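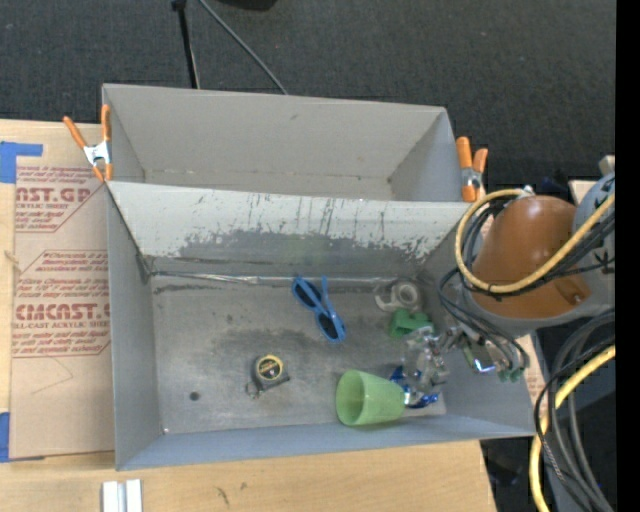
A sorting bin only moves the mess to a lower altitude, a reader in Zerkport wrote to us after the last issue, and I have to admit the line stuck with me. We had just given half a page to the two-bin method, the one Plasora has been pushing since October, and the reader wasn't buying it.

The method goes like this. You get two metal bins and stand them on a table where you can't avoid them. Whatever has no home goes in the front one. The back one is for things you've decided to keep. At the end of the month you're supposed to have a full back bin, an empty front bin and a clear conscience.

My trouble is with the middle step. Sunglasses, a tape measure, a plastic cup on its side, a crinkly bit of something blue and silver: these things don't belong together, and putting them in the same bin doesn't settle where any of them should live. The tape measure wants a drawer. The cup wants the kitchen. Sunglasses will get scratched lying next to anything hard, whatever the Plasora leaflet says about "resting space." And the back bin can stay empty for a very long time.

Then there's the price. Plasora asks $50 for the pair, dividing wall included. Tufa sells something close to it for less, and a Zirnance discount code is going around that I haven't managed to get to work. I'd look at used ones first. Worn paint and scratches on the dividing wall don't bother me – a bin that has held things for years has at least shown it can hold things.

If you try it anyway, keep the front bin small and go through it every 2 days. A month is far too long. Take out the wrappers before anything else, and don't let cups in at all.

We'll print more letters on this next time, including any from people who got the back bin full. So far we have none of those. Write to the usual address and put 3619 in the subject line so it reaches the right inbox.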